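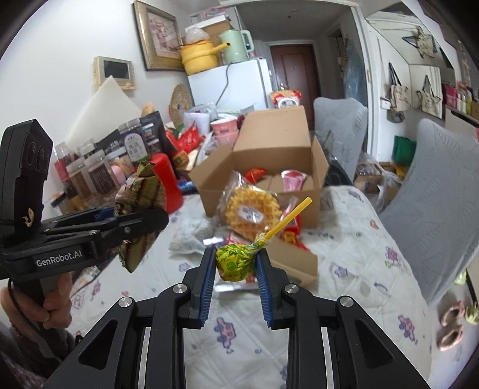 Fig. 1. Two hand-held grippers, snack packing. Lollipop in the blue pads, foil-wrapped snack in the other. Open box on the bed behind.

Courses > Automation in Small Settings > Handouts > Unit 4
Handouts Reading list Lab slots Contact
7 min read

Unit 4: Reviewing a hand-held gripper kit
R. Paulauskas, notes for the April group

Bring these to the session. Gaps are where we talk.

1. What's on offer

Three suppliers on the sheet this term: Jutura, Skunley, Tedesco. All sell roughly the same idea. Gripper you hold yourself, camera on it, you do the job by hand, the recording goes off to train an arm later. Differences are in what comes in the box and who does the processing.

Jutura - sells the kit outright. Pair of grippers, cables, software licence for one machine. Spare pads extra (of course).
Skunley - hire only. Monthly. They want a copy of your recordings, read clause 3 before you get excited.
Tedesco - a service. They send people and hardware, you get finished data back. Priciest, least work.

The unit in Fig. 1 has GenRobot.AI on the body. Not one of the three, so don't put it in your table. Use it for the looking exercise in section 3 only.

2. What to ask before what it costs

Most reviews from last year began with price and never recovered. Start with the task. Ours is packing mixed snacks into an open cardboard box, in an ordinary lived-in room. Small stuff, shiny wrappers, nothing the same shape twice.

Questions for the supplier:
- narrowest thing it holds without slipping? Get a number, in mm
- pads replaceable by the user, or sent back
- cable or battery. If cable, how long, and where does it go when you turn round
- one hand or two. Two-handed kits need both streams lined up in time, ask how
- weight in the hand after an hour, not on the spec sheet
- who owns the recordings

If they can't answer the last one on the phone, write that down. It is a finding.

3. Looking exercise

Ten mins, pairs, Fig. 1.

Pads. Ridged, blue, one on each finger, facing each other. A lollipop has a round head and a thin stick, so where would you grip it, and does the answer change if it has to go in the box stick up? Discuss.

Wrappers. Foil is a pain for cameras, it throws light about. The snack on the left is folded and bunched at the top and that gives the fingers somthing to pinch. Compare with the waffle cookie in clear plastic in front of the box. Flat and round, see-through wrapper. Which would you record first? Which would you leave out of a first trial?

Surface. A quilt gives under the box. A bench doesn't. Suppliers demo on benches. Ask for a demo on something soft.

Background. Patterned quilt, bags, jars, upholstered chairs, loads going on. Good or bad for training depends what you want the arm to cope with. Two sides to this, be ready to argue either.

4. Costs, worked

Figures for class use, round numbers.

Skunley hire, 142 a month. Term is 4 months, so 568. Deposit 500, returned if nothing is broken. You need 1068 in the account to begin with even though you get some back. Groups forget the deposit every time!!

Do the same sum for Jutura from the price sheet. Remember the pads. For Tedesco get a quote, they don't publish.

Then divide by usable recordings, not total recordings. Dropped items, cable snags, a thumb over the lens all come off. Decide your rule for "usable" before you start and stick to it.

5. Flasora

Software, not hardware. Sorts and trims the recordings. Comes bundled with Jutura, separate for the others. I found the trimming decent and the labelling poor - it called every sachet a "packet" and then gave up on anything shiny. Check if your licence allows for export, mine didnt until I asked.

6. For next time

One page review of one supplier. Must have: the task, three answers you got out of them, the cost per usable recording, one thing you'd refuse to sign. No brochure pictures.

Hand in by 4 pm, tray outside my door. Raimonds Paulauskas on the front sheet, spelt right please, last lot went to the wrong pigeonhole.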